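Grusholm bench notebook, March

Subject: house rules for the two-arm table, third attempt at writing them down

Started 9.20, coffee already cold. The Punance people want our working rules in writing before they lend us anything else, and the version on the wall by the door is the one Diko wrote when we had one arm and better manners. It says "be careful" in 2 places. I have taken it down.

Went through the session with the old sheet beside me and marked every rule we broke before lunch. Rule on keeping the cable outside the link: kept, more or less by luck. Rule on calling out before enabling torque: kept once, mumbled after that. Rule on a clear parking spot for each gripper: see below.

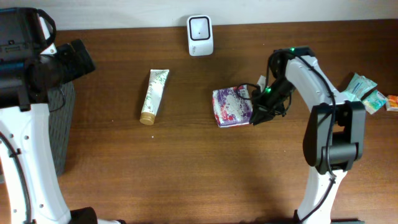 Parking is the one I keep losing arguments over. The old sheet says an idle arm goes "home", and home has meant three different things depending on who set the offsets. My draft says that an idle gripper must hang over bare table or its mat, never over stock, and the fingers must be visible from the operator's chair. By that measure the right arm fails, with its fingers over the edge of the white and purple package and a loop of thin wire draped across the top. A green light tells you there's power. It does not tell you whether the next command will take the packaging along for the ride, and I would like the new sheet to say so in a sentence short enough to be read.

Same rule for wiring. No slack loop may touch an item. If it does, stop, disable, tuck, re-enable, and write it in the log. The logging bit will be ignored, but I've put it in bold on the sheet so that we can at least be ignored properly.

Staging: items waiting their turn go inside reach or off the table altogether. Small packets out past the right arm are in neither category, and I have had to write a clause called "neither category". Grønli's own sheet has a taped line for this. I resent how sensible it is.

11.45. Speed limits. We settled on 300 mm/s for free moves and 47 for anything going down into a container. The second figure came out of a long discussion in which I wanted 50 and the other side wanted 45, and I'm told this is how standards get made everywhere.

Release rule, draft wording: the operator does not open the fingers until the item is inside the rim on the wrist view, and stays inside it for a full breath. If the wrist view is smeared, wait. If it's still smeared, slow down, then wait. Fragile things go in before soft things only if the soft things can't be asked to go first.

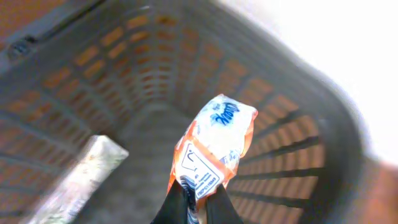
Diko objects to "a full breath" on the grounds that it isn't a unit and that I breathe slowly when I'm being awkward. Diko would have a fixed pause in the controller and no human lungs in the document at all, plus a line saying that whoever is at the controls may not also be the one reaching into the basket. I've taken the second point whole. The first I have taken in pencil.

Stop button: stays within arm's length of the chair. On top of the cabinet is not within arm's length, however long the arms are in this room.

Sheet now runs to 19 rules. Punance asked for one page. Tried a smaller font at 16.10, looks like a medicine leaflet. Merged the two cable rules, split the parking one again, back where I was.

To do: tape for the staging line (borrow from Grønli, do not mention why). Agree what "home" means and write the offsets on the sheet. Ask Diko for the pause value.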